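作業ノート 9月 活版室
詩集の本文刷り(続き)と表紙の試し

朝、湿度が高い。紙を包みから出して棚に広げたが、端がわずかに波打っている。昨日断裁した分も同じ。刷り始めを昼過ぎに遅らせ、午前は組版の直しに回した。

Fiona Tennantの詩集、部数は300で確定。本文は見開きごとに組んで、刷ったら解版してまた組む。活字の数が足りないので、これ以外にやりようがない。特に「e」と「h」が減る。英語の詩だから当然だが、三つ目の詩で「the」で始まる行が続くところがあり、ケースの底が見えた。予備の引き出しから補充した。補充した活字は字面が少し高い気がする。高さを測って、高いものは紙に鉛筆で印をつけて別にしてある。混ぜて戻さないこと。

書体はDuránの本文用。前回の小冊子で使ったものより線が細く、圧を強くするとすぐ太る。圧は前回より一段弱めから始める。胴張りは薄紙を一枚抜いた状態。

校正の件
著者から戻った校正紙は赤が少ない。主な直しは次のとおり。

・二つ目の詩、最終行のコンマを取る。
・五つ目の詩、行の字下げを深くする。指定は「前の行の単語の終わりに合わせる」。
・献辞は一行にまとめる。
・奥付の工房名の綴り。こちらの組み間違い。すみません、直しました。

字下げが面倒だった。著者の原稿はワープロの字幅で作られているので、活字で組むと前の行の終わりの位置が変わる。電話で聞いたところ、見た目の位置を優先してほしいとのこと。スペースを詰め直して、刷り出しを見ながら細い込め物で調整した。紙の込め物も使ったので、解版のときに落とさないよう注意。込め物の位置は控えの紙に書いて、組版台の横に留めてある。

長い行の折り返しについても確認した。版面に収まらない行が二か所ある。折り返した続きは右に寄せず、左から二字分下げる。著者は了承済み。詩を朗読するときはそこで息を切らないので、行が変わったように見えると困る、と言っていた。下げ幅がほかの字下げと紛らわしくならないか心配したが、刷ってみると区別はつく。

昼、机の上を片づけて休憩。 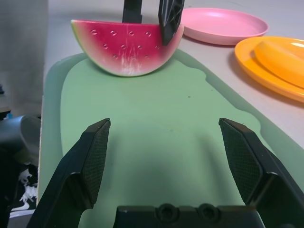 薄緑のまな板とおもちゃのスイカ。

午後、刷り。
紙の波は午前よりましになった。紙はBrateckの生成り、厚いほう。目は縦で取ってある。最初の数枚は見当が合わず、くわえ側の紙当てを詰め直した。右の紙当てが緩んでいたのが原因だった。前に使った人は締めて終わってください。

インキは墨に青をほんの少し。練り板で見ると青すぎるように見えるが、紙に乗ると落ち着く。前に混ぜた缶が残っていたので使ったが、表面に皮が張っていた。皮を取ってから練ったつもりでも、小さいかすが版に乗って、二十枚ほどに黒い点が出た。途中で版とローラーを洗ってやり直し。点の出たものは抜いて、製本の練習用に回す箱へ入れた。これから缶は必ず紙を密着させて蓋をすること。

カウンターの表示は刷り終わりで2647。リセットせずに前の仕事から続けて使っているので、この数字は部数ではない。次の人は始める前の数字をノートに書いてください。自分も書き忘れたので、今日の通し枚数は積んだ紙を数え直して出した。

裏移りは間紙なしでどこまでいけるか試したが、重ねると薄く移る。量を減らして積めば大丈夫。乾燥棚の下の三段を詩集用に空けてもらった。上の段は別の仕事の葉書が入っているので触らない。

裏面の刷り位置。表の行と裏の行をそろえたいところだが、詩の行数がページごとに違うので、そろうのは上からの数行だけになる。透かして見て一行目が合っていればよしとする。短い詩のページは下が大きく空く。空いたところに飾りを入れる案も出たが、著者は要らないという返事。飾り罫の版は片づけた。

表紙
紙の候補は二つ。ひとつはFolskaの灰色、もうひとつは同じ厚さの濃紺。濃紺に銀で刷ると題名は目立つが、細い線が沈んで読みにくい。二度刷りすると読めるようになるものの、見当がずれると縁が二重になる。灰色に墨なら一度で済む。試し刷りは両方とも封筒に入れて著者に送る。こちらの希望は灰色と書き添えた。

題字は木活字で組んだ。大文字の「R」に欠けがある。刷ると右足の先が少し丸くなる。木の粉と接着剤で埋める方法もあるが、直したところが圧で沈むかもしれないので、今回はそのまま使いたい。これも著者に確認。

背文字は入れない。束が薄く、入れても読めない。

製本の見込み
折丁は8ページ単位。糸かがりではなく中綴じで、針金は使わず糸で三つ穴。穴あけの当て板は前回のものが使えるが、天地の寸法が違うので、穴の位置を写し直した。一冊縫うのにおよそ15分かかった。初めての人ならもっとかかると思う。慣れれば縮むはずなので、この時間をそのまま全部数に掛けて予定を立てないほうがいい。糸は生成りの麻。蝋を引きすぎると紙に染みが出る。指で一度しごいてから通す。

縫い終わりの結び目は内側に出す。外側に出すと表紙の折り目に当たって膨らむ。試しに縫った二冊で比べた。外側に結んだほうは棚に残してあるので見てください。

発表会のこと
詩集の披露の会は書店Zaddenの奥の部屋で、夕方から。会場の人から、当日売る分と委託で置く分を分けて納めてほしいと言われた。箱を二つにして、納品書も別にする。会では著者が何篇か読む予定で、読むページに挟む紙が欲しいとのこと。断裁の切れ端で細長い札を作っておく。招待の葉書はうちでは刷らない。店のほうで用意するそうだ。

うちから持って行くもの:組んだままの題字の版(ゲラ箱に入れて、締め木と一緒に)、刷り見本、値札の紙。版は重いので車に乗せる。手刷りの実演は頼まれたが、床が弱いと聞いて断った。版を見せるだけにする。

片づけ
版を洗い、インキ台も拭いた。洗い油が残り少ない。注文票に書いた。ウエスの缶は蓋を閉めて外の置き場へ。解版は見開き二つ分だけ済ませ、字下げの多い五つ目の詩は組んだまま残してある。刷り直しが出るかもしれないので崩さないでください。

次回
・残りの見開きの組版。「e」の数を先に確認する。
・表紙の返事が来たら紙を発注。
・紙当てのねじを替える。
・高さの合わない活字をどうするか相談。
・奥付の最終校正を著者と工房の両方で読む。

17時、室内の湿度はまだ高い。刷った紙には布をかけて帰る。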